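Goltex 灵巧手套件(共享工坊自装版)
产品编号 2427 | 分类:末端执行器 / 手部套件 | 页面更新:2018年1月29日

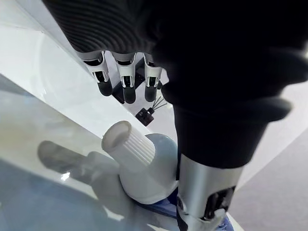 先说最让我们兴奋的一点:这只手是可以在自家桌子上装起来的!一把内六角、一把尖嘴钳、一卷扎带,再加一个愿意让你占用两个晚上的桌面,就够了。我们工坊里第一只 Goltex 从拆箱到五根手指全部能单独弯曲,用了两个晚上加一个上午,其中那个上午全花在找一颗滚到柜子底下的 M2 螺丝上。

概览 | 套件内容 | 规格 | 组装笔记 | 兼容性 | 常见疑问 | 相关产品

概览

Goltex 是一套面向个人制作者和共享工坊的仿人手套件。手指关节用白色外壳,指尖是黑色软垫,手背可以加装带纹理的软护套。每根手指由一根拉线驱动弯曲,靠弹簧回位,驱动电机集中放在前臂里,所以手掌本身可以做得比较薄,换指尖垫的时候也不用拆电机。

我们喜欢它的原因很简单:结构看得懂。拆开前臂盖,线从哪里进、绕过哪个轮、到哪根手指,一眼就能顺下来。第一次做机械手的人最容易卡在“哪根线管哪根指头”,Goltex 在线轮侧面刻了编号,手掌那头也有同样的编号,对上就行。

适合的用法:桌面抓取练习、遥操作手套的配套手、工坊开放日的演示,还有各种“我就想看看它能不能拿起这个”的实验(这一类占了我们使用时间的大半)。

套件内容

手掌主体 1 件
手指组件 5 件(拇指单独包装,安装方向与其他四指不同)
指尖软垫 1 套,另附备用 1 套
前臂驱动仓 1 件,电机已预装
控制板 1 块,带螺丝端子
拉线 1 卷,长度够完整换线两次
手背护套 1 件
螺丝包 1 袋,按规格分格
纸质说明书 1 本

不含电源、机械臂和腕部转接件。转接件请看下面的兼容性一节。

规格

整手重量(不含前臂驱动仓):1113 克
单指最大弯曲角度:73 度(近端关节)
标配拉线直径:0.6 毫米
供电:直流 12 伏
通信:串口,附带转接线
控制方式:位置控制,可设电流上限
手背护套:可拆,可手洗
说明书语言:中文、英文

关于重量多说两句。1113 克对小型桌面臂来说不轻,装之前请查一下您那台臂的额定负载,要把手里抓的东西一起算进去。我们有一台旧臂,空手跑得好好的,一拿东西肩关节就开始发热,后来把速度调低,动作也改短了,才算能用。

组装笔记

下面这些是我们自己装的时候记下来的,说明书里有的没写,有的写得太短。

手指先不要拧死。五根手指都挂上去之后,先用手逐根弯一遍,确认侧面没有互相蹭到,再回头拧紧。中指和无名指之间的间隙最小,外壳边缘如果有毛刺,用细砂纸轻轻带两下。

穿线从小指开始。拇指的线路最绕,留到最后,那时候手感已经有了。线头用打火机燎一下再穿会顺很多,注意别燎到套管。

预紧力宁可松一点。很多人(包括我们)第一次都拉得太紧,结果手指回不到伸直的位置,还以为是弹簧坏了。松半圈,再松半圈,手指会自己弹开,那一下特别有成就感!

护套最后装。带纹理的那一面朝外,从指根往手腕方向推,推到腕部以后把边缘翻平。护套卡在一半的时候不要硬扯,退回来抹一点滑石粉。

上电前把电流上限设到最低档。先让一根手指动起来,看方向对不对,再加第二根。控制板的示例程序默认五指一起握拳,第一次上电跑这个,心脏会受不了。

抓什么东西练手?我们的建议是从空的塑料瓶开始。瓶身轻,摔了不心疼,表面又光滑,抓得稳不稳马上就能看出来。瓶子平躺的时候比立着难抓得多,指尖要从两侧包下去,只靠往下压,它就会滚走。桌面太光也会让瓶子乱跑,垫一张硅胶垫会好很多,等抓熟了再撤掉。之后可以换海绵、毛巾卷、网球,再往后就是带螺纹的瓶口、细一点的笔杆,难度一下子就上来了。

走线请留余量。小传感器和它的细线如果要放到手边测试,记得把线引到手指活动范围之外,手一收拢就可能勾到。我们为此重新焊过不止一次接头,后来在桌边贴了一排线夹,事情就少多了。

兼容性

腕部接口为圆形法兰。Hernent 腕部转接件可以直接安装,螺孔位置一致,连同快拆环一起用最方便,换手的时候不用再动线。

Cordeiro 系列的桌面臂需要加一块垫板。图纸可以在本页底部的附件里找到,用 5 毫米铝板自己切,或者请工坊里有铣床的朋友帮忙。3D 打印的垫板我们也试过,轻载没有问题,拿重一点的东西时能感觉到手腕在晃。

Coltstead 控制盒可以读取本套件的串口数据,需要把固件升级到十月之后的版本。旧固件也能连上,只是拇指的位置读数会反过来,看着手握拳、屏幕上的拇指往外翻,第一次见到还挺好笑。

常见疑问

左手和右手可以互换吗?
手掌主体分左右,下单时请选好。手指组件除拇指外通用。

指尖软垫多久换一次?
看您抓什么。我们每周用几个晚上,第一套垫子用到第 23 次活动时,食指那块开始起皮,换上备用的,到现在还好好的。抓粗糙的木头和砖块会磨得更快。

需要会编程吗?
只想让它张开、握拳,附带的小程序里拖滑块就行。想做抓取动作的序列,要会一点点脚本,示例文件里有注释,改数字就能跑。

可以碰水吗?
不可以。手背护套能挡灰,不防水。湿的瓶子请先擦干。

能装在自己打印的手臂上吗?
能,而且我们很想看到!注意腕部的刚性,打印件建议加金属嵌件,螺丝直接咬塑料的话,拆装几次就松了。

声音大不大?
单指运动很轻,五指同时握紧时能听见电机声,晚上在客厅里用的话,隔壁房间应该听不到。

附件下载

组装说明书
穿线顺序图
Cordeiro 垫板图纸
串口指令表
示例程序

相关产品

Hernent 腕部转接件(带快拆环)
Goltex 指尖软垫替换装
Goltex 拉线补充卷
Coltstead 控制盒

返回末端执行器列表 | 加入对比 | 提交您的作品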